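Three months with the arm at Clitavine 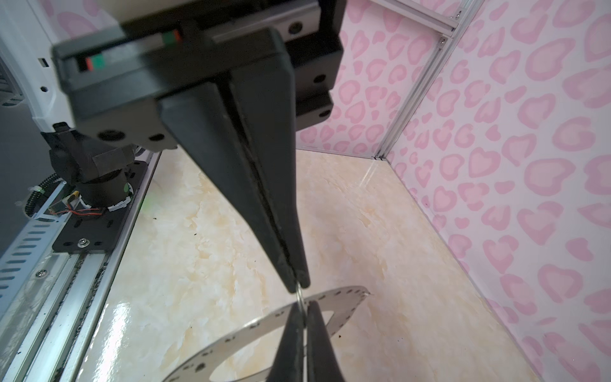

The gripper with one of the flat plates, held by its thin edge.

I've wanted to write this one since May! As some of you know I work at Clitavine, where we sort and pack small metal parts, and for years the sorting part meant hands. My hands, mostly, plus whoever was on the bench next to me. We'd pick up thin plates with rows of holes in them, turn them over, look at the edges, put them down again. On a busy day the bench got through over 3,000 of them, and by the afternoon your fingertips had opinions.

Now the arm does the picking up and I look after the arm, and I love it more than I expected to. The first weeks were slow. A flat plate is a horrible thing to grab (try lifting a coin off a tabletop with two pencils and you'll get the idea), and we spent ages on the angle of the fingers and how hard they should squeeze. Said Salem from the Istham site came over for 2 days and showed me how to go for the edge and leave the wide part alone. After that I had a run of 424 plates without a drop, and I did a little dance by the coffee machine.

What's changed for the rest of us? My wrists feel great. I've learned to read an error log, which I'd have laughed at a year ago. The bench is quieter too, and I do miss the chatting, so we've started having our break together at half past ten and everyone sticks to it. Two people moved over to inspection and one of them likes it much better than the other does. She says she misses having something in her hands, and I get that. We're talking to the boss about swapping every couple of weeks so she gets time back on the parts.

Next up is the Sorensen order, with three new plate shapes, one of them curved all the way round with hardly anywhere to hold. I've already been playing with finger positions after lunch and I have a good feeling about it. More when I've tried the small ones.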